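Company > About Us

About Gultness

Gultness sorts, boxes and sells small parts for people who repair things at home or in a small shop. We stock screws, springs, clips, cord ends, hinge pins and the storage boxes to keep them in. The company was started by Gisela Durán and Anselmo Tamayo in a rented unit behind a tire dealer. We moved to our present building on Zalewska Road in April of our second year and have been here ever since.

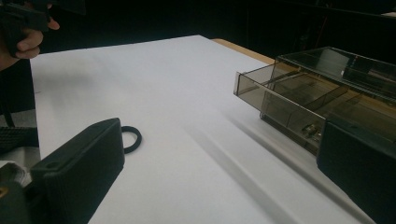
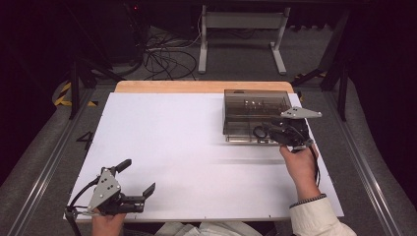
Tinted plastic box on the sorting table, both pictures.

What we do

Most of our stock comes to us mixed. A hardware store closes, or a factory changes its product line, and the leftover parts are sold by weight. We buy them, sort them by hand and put them into boxes that a customer can use right away. A standard Gultness box is labeled with the size and the part number. The catalog now lists 718 items. When we printed the first one it had 233.

Sorting is done on a white surface over a wood table. Small parts show up well on white and are easier to find when they roll. Parts are tipped out, checked against a sample and put in the box by type. Anything bent or rusted goes in the scrap bin. Anything we can't name goes to Duyên Tiêu, who keeps the odd parts drawer and has matched a good many of them to sewing machines and old radios.

Our boxes

We sell see-through boxes because customers asked for them. The Trilturik is the small drawer style with dividers, good for screws and watch parts. The Grakgate is deeper and has no dividers. It suits cord, cable ties and anything that has to be coiled. Both come in clear or smoke. Replacement drawers are sold separately, and an old drawer will fit a new case.

Who we are

Gisela runs purchasing. Anselmo runs the warehouse and drives the van. Khải Quách is in charge of the sorting room and trains new sorters, and that takes 30 days from start to finish. Tài Hoàng answers the phone and handles returns. In the busy season we take on extra help for packing.

Ordering

We ship to homes, shops and schools. Small orders go out in a padded envelope and boxes go out in cartons. If you are not sure of a part, send us one in the mail with your name and address and we will try to match it. We send the sample back with the order. Local customers can pick up at the side door. Please bring your order number.

We do not sell electrical parts or fasteners for cars.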